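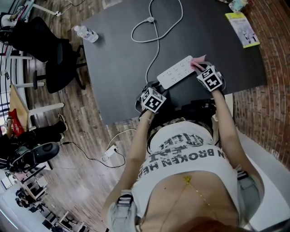

Ticket 1645 - Himska feature phones, app store won't load after update
Status: open (was closed, reopened)
Raised by: Lindiwe Khumalo, Simiyu shop
Picked up by: Mpho Tshabalala

Reported: customers with the Himska keypad phone get "no connection" when they open the app store. Calls fine. Texts fine. Browser opens pages, slow but OK. Started after the November update went out. Lindiwe has had 8 people come in with it, two of them wanting money back.

First checks
- SIM swapped with a known good one. Same.
- Airplane mode on/off. Same.
- Date and time - correct on the handset I had. Worth asking every time though, the store refuses to load if the clock is wrong.
- Free space: 40 MB. Should be plenty.
- Factory reset on one phone. Store loaded once, then back to the same message after a restart. Customer's contacts were on the SIM so no harm done. DON'T do this on anybody else's phone without asking where the contacts are kept.

Asked Lindiwe for the build number off the back menu. She sent the one off the box. Asked again. Got it, thanks. Older than the one I'm testing on, so the update hasn't fully gone on? Phone says "up to date" regardless.

Tried
Forced update over wifi. Downloads, restarts, still the old build. Three goes. Then over mobile data, same result but took a lot longer and ate the customer's bundle. Have credited her, see billing note.

Battery was under half on all three goes. Updater is meant to warn you. It doesn't. Charged it right up, ran it again, new build went on first time. Store opens. Closed the ticket at this point, which was too early, see below.

Reopened
Lindiwe again. Two phones fully charged, new build on, store still dead. So that's a seperate fault or a second half of the same one.

Difference between hers and mine: hers are on the Jurnari prepaid profile, mine is on contract. Compared the APN settings line by line. The update has put back the old proxy address on prepaid. Browser doesn't care, it falls back to direct. The store doesn't fall back, just sits there and then gives up.

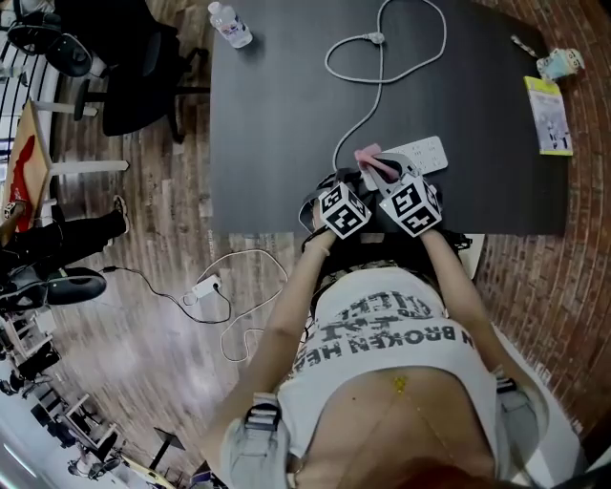 Simiyu, November

Went over in person. Cleared the proxy and port fields by hand on both phones, saved, restarted. Store opened on both, and messaging app updated itself without being asked. Left them on for the afternoon, restarted twice more, still OK.

Steps for the counter till there's a proper fix:
1. Charge to full before anything else.
2. Run the update, check the build number in the menu NOT on the box.
3. Settings, network, prepaid profile. Delete proxy and port. Save.
4. Restart. Open the store and wait a full minute before deciding its broken.

Contract customers can skip 3.

Passed to Broria, they build the update package for us. Their first reply was to try a factory reset. Sent them the two settings side by side and they now agree the prepaid file is wrong. No date for a new one. They want to know how many handsets are affected - we sold 1000 of this model, no idea how many are prepaid, Lindiwe is asking head office.

Still to do
- text to prepaid customers, wording not agreed. I'd keep it short, the screen only shows a few lines
- low battery warning, raise as own ticket
- one phone returned with a swollen battery, nothing to do with this, has gone back to the supplier

Leaving this open until Broria send the new file. - Mpho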